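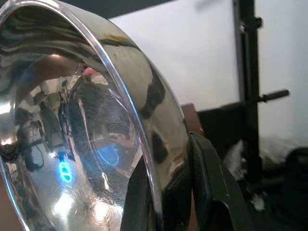 Steel on the table: our kitchen things in Preltport

In September we moved our shared kitchen from Jutdale to Preltport, and many plates did not survive the road. The metal things did. Members often ask me what they can find in the cupboard, and these we still use.

The big bowl
It is polished like a mirror, and the fine scratches and swirl marks show well when you come close. We mix salad for the Monday lunch in it. Please do not use the rough side of the sponge, it makes more of them.

The place for one person
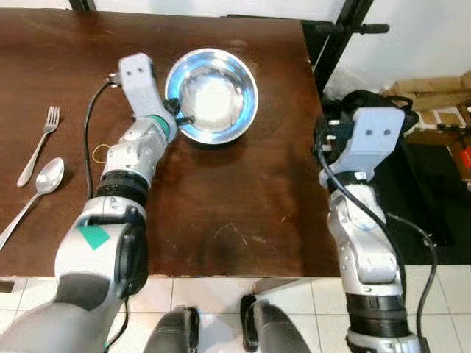 Laying a table was always a quiet pleasure for me, and in the new kitchen I try to keep it simple. We have 40 sets of cutlery from the Mensah shop, which closed last year, and they are kept in the drawer under the window. For soup days I like the arrangement with the round steel bowl further in and the fork and spoon on the left, lying side by side on the dark brown wood. The table has scratches too, and a pale scuffed patch near the middle. I have asked at Broltar for the price of a new polish, and they told me 100 for the whole surface, so for the moment it stays as it is.

If you borrow a bowl, write your name in the book by the door and bring it back clean before 9 in the evening. Bowls from the old kitchen have the number 708 on a paper label in the cupboard, on the second shelf.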